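Paper, Score, Fold: Inside the Rimham Stationery Workshop

Apr 26, 2019

Wedding stationery is usually judged on its artwork. At Semaan, a two-person workshop in Rimham, most of the time goes on the fold.

Nour Majali set up the business after several years in commercial print finishing. Her orders are mainly for evening invitations, orders of service and place cards, with the heaviest load falling in July. A typical order is 90 invitations, each with an envelope and a reply card.

The base stock is an uncoated cotton board from the Avholm mill. Grain direction is checked before cutting. A fold made with the grain closes flat, while one made across it tends to crack along the spine, and the damage shows most on dark colours. Sheets are left in the workroom for 22 hours before scoring so that they settle to the humidity of the room.

Scoring is done on a hand-operated Brernar creaser. Majali sets the channel width to suit the thickness of the board and runs two test pieces from every new pack. If the bead on the inside of the fold is uneven, the channel is changed and the test repeated.
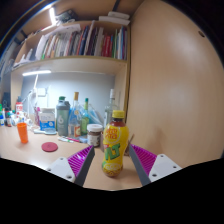

Yellow bottle and white-lidded jar on a light wooden desk.

Cremilda Batista handles assembly. Ribbon is cut on the slant and fixed at the back with double-sided tape, as wet glue can cockle the lighter papers. Layers are mounted from the centre outwards, and finished cards are kept under a flat weight overnight before they are counted into boxes.

Postage affects the design more than customers expect. A raised bow or a wax seal can push an envelope into a dearer size band, and Batista makes up one full sample for weighing and measuring before the order is confirmed.

The workshop's largest job so far ran to 710 pieces, including menus and table numbers. Majali now asks for final wording before any board is cut, with guest names supplied in a single spreadsheet.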